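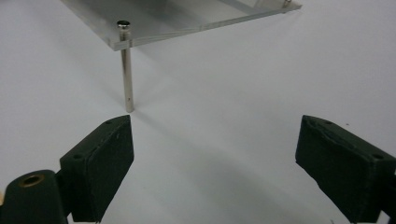 Hand-held demonstrations: clear parts added to the Stosura set

25/12/2025

The Stosura task set now includes work around transparent parts. The first fixture is a clear acrylic plate held above a white tabletop on metal standoff posts. Demonstrations are recorded with the hand-held gripper, fitted with the same green wedge-shaped fingers used for the earlier tasks. The operator moves the gripper by hand through the whole motion, and the recorded path is later replayed on the arm at Bavotum.

Acrylic on white is a hard case for the wrist camera. The sheet shows mostly as faint gray reflections and a pale line along its front edge, and the post at the near corner gives a much stronger cue. Operators are asked to approach with the fingers open and keep a post in view until the grasp is made.

Each operator records 27 demonstrations. The first 3 are practice and are dropped, and the rest go to Plodex for trimming and time alignment. Takes longer than 25 seconds are rejected automatically — the limit can be raised per task in the Surdu settings file, but please note the change in the session log.

A remote-control version of the same task has been open since July. It has 18 accepted takes so far, mostly slower than the hand-held ones, with longer pauses before contact. The two sets are stored separately and should not be merged before the path format is updated. Worn finger pads may still be used, provided the pad condition is entered at the start of the session.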